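Subject: Re: [papercraft-swap] where does everybody's washi live?

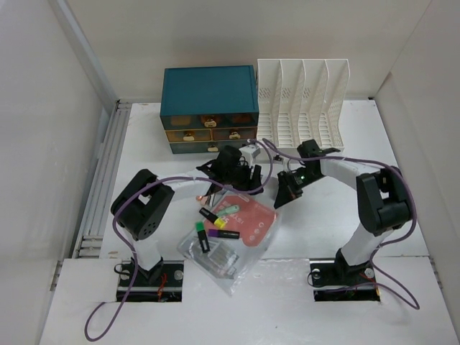 Teal drawer organizer with gold knobs, white file rack alongside.

Oh, I have been waiting for somebody to bring this up! Quoting the original so it doesn't get lost in the digest:

> Hi all, I'm drowning in paper tape. I have it in a shoebox, and
> every time I want the mustard stripe I have to dump the whole
> thing on the bed. I'm doing the May swap and I would love to
> not spend an evening digging. Do you sort by color? By width?
> And do you keep your letter paper in with it or someplace else?
> Also is anyone else's Plusa tape going gummy at the edges?

Color, color, color. I tried width for a whole winter and I could never find a thing, because when I'm making an envelope I don't think "I need something narrow," I think "I need something that looks like a pond." So now it's greens and blues together, all the warm ones together, and then one drawer for the odd stuff (metallics, the map print, the one with the little snails that I'm saving for I don't know what).

Small drawers are the way to go if you can get them. A deep box turns into soup. In a shallow drawer you can stand the rolls on edge and read them like book spines, and you pull one out and the rest stay put. I write the name of the tape on the inside of the core in pencil, so when someone in the swap asks "what was that lovely one on the flap?" I can tell them.

Letter paper I keep flat for the nice sheets and upright for everything else. The upright stuff goes in a file rack: lined, unlined, kraft, then scraps big enough for a liner. Scraps smaller than a playing card go in the mail to my pen pals as "confetti," and nobody has complained yet!

For swap packets, my recipe lately is 4 samples wound on a card, a yard of each, plus one sheet of paper that goes with all of them. I cut the cards from cereal boxes and round the corners. Last round I did 9 packets in one sitting with the radio on and it was the best evening of the month. If you wind the tape a little loosely it comes off the card so much nicer on the other end.

About the gummy edges: yes, mine too, on the Plusa pastels. Dusting the side of the roll with a bit of cornstarch on a soft brush helped a lot. I keep them away from the window now as well. The Rinora rolls I bought at the same time are fine, so it may just be that batch.

One more thing, try lining your envelopes with old calendar pages. I had a Tsikata one with bird prints and got 7 liners out of it, and they are gorgeous, I almost didn't want to mail them.

Who else is in for May? I have far too much orange and would be thrilled to send it to you.

Comments (3)

inkandotter
Sorting by "looks like a pond" is exactly how my brain works. Going to redo my whole drawer tonight!

paperhen
Cornstarch worked on mine too. Go easy, I used too much and it got all over my desk pad.

flapjack83
Yes please to the orange. I can trade you greens and a few sheets of onionskin.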